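The Sorting Table at Clommont

August
By Somtochukwu Olatunji

Clommont repairs and resells small electrical parts from a unit behind the old bus depot. I spent a morning there to see how the parts room works. Most of what happens takes place on one long table, so these notes stay close to it.

The room is 18 feet long with a door at each end. Parts come in through the north door in cartons from Ekari and leave through the south door in flat boxes. In between, everything gets looked at, sorted, and laid out for checking.

The table is white and made from two panels. Brijesh Grewal, the shift lead, asked for white after years of working on dark green. Small metal parts with thin leads are easier to find on it, and a dropped one doesn't stay lost for long.

The bins are yellow plastic, shallow, with raised rims and rounded corners. They came with the building. Grewal looked into replacing them with deeper ones from Erkov and decided against it - in a deep bin the leads tangle, and it takes longer to pull a part free than to check it. 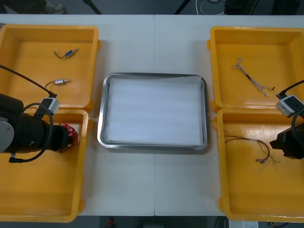 A steel tray goes between the bins with a white lining laid in it. Parts are set down there with space around them so the leads can be looked at one at a time. Chin-lung Lo changes the lining at the start of each shift, and again after lunch if it has picked up grit.

Most of the parts have a small metal body with a short wire attached. The wire is the weak point. If it is bent sharply near the body, the part goes to a second check. A loose curl is fine and gets left alone.

Only a few parts go into a bin at once during checking. Lo said they used to fill the bins to the rim and ended up with more damage from sorting than from shipping.

The log is a paper notebook kept on the windowsill. The last full batch was 2160 parts, of which 863 went to the second check. That was high for them. Ionuț Coman traced it to one set of cartons that had been packed without dividers, and the supplier has changed the packing.

Finished parts go to the shelves by the south door. The shelving is from Väisänen, bought used, and the top row is kept for returns. Santeri Leinonen writes the labels by hand in block capitals - the label printer is still on the shelf but has been out of ribbon for months.

At the end of the shift the bins are wiped out and stacked, and the tray is rinsed and left to dry upside down. The table gets wiped last, starting from the north end. Clean-up was finished in 2 passes on the day I was there, and the lights were off by four.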